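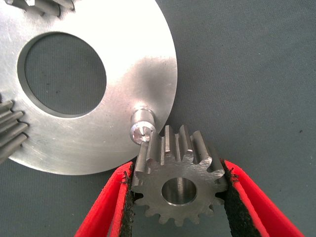
Gear Ratios and the Wikcombe Tide Clock
Student project report by Samran Chareonsuk

I have loved clocks since I was little, so when our class was told to pick any machine and work out the math behind it, I knew right away what I wanted. The old tide clock in the harbor office at Wikcombe shows high and low water with a single hand, and I wanted to know how a bunch of wheels could keep up with the moon!

The tricky part is that the tide doesn't follow the sun. High water comes a bit later each day, so a normal clock train is no good. You need a pair of gears whose tooth counts give you that small delay, and the teeth have to be whole numbers. You can't cut half a tooth (I did ask).

I started with pencil and paper and got nowhere for most of May. Then I wrote a short program that tried 3000 pairs of wheels and sorted them by how far each would drift. Most were terrible. A few were so close that I ran the whole thing again to make sure I hadn't typed something wrong. My favorite has a 19-tooth wheel in it, mostly for its size – small enough to fit, big enough that the teeth aren't tiny.
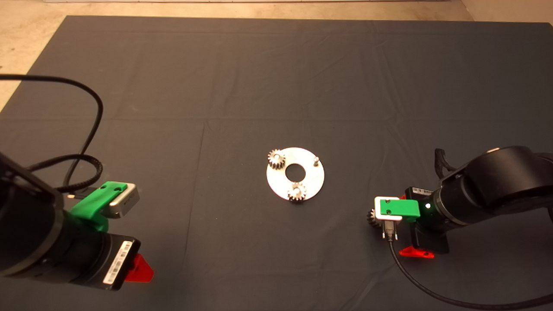 Why do two meshing gears turn in opposite directions?
Where the teeth touch, both wheels have to move the same way, and since that point is on the right side of one wheel and the left side of the other, they end up spinning opposite ways. Add a third wheel between them and the first and last turn the same way again.

That third wheel is called an idler, and it was my favorite thing to learn. It changes the direction but leaves the ratio alone, whatever its size. I tested this with cardboard wheels on the kitchen table, and the 78-tooth one took me a whole evening to cut out.

My paper design uses 4 wheels between the motor and the hand. Next I want to work out a second hand for the phase of the moon, which needs a much slower train and probably a lot more cardboard.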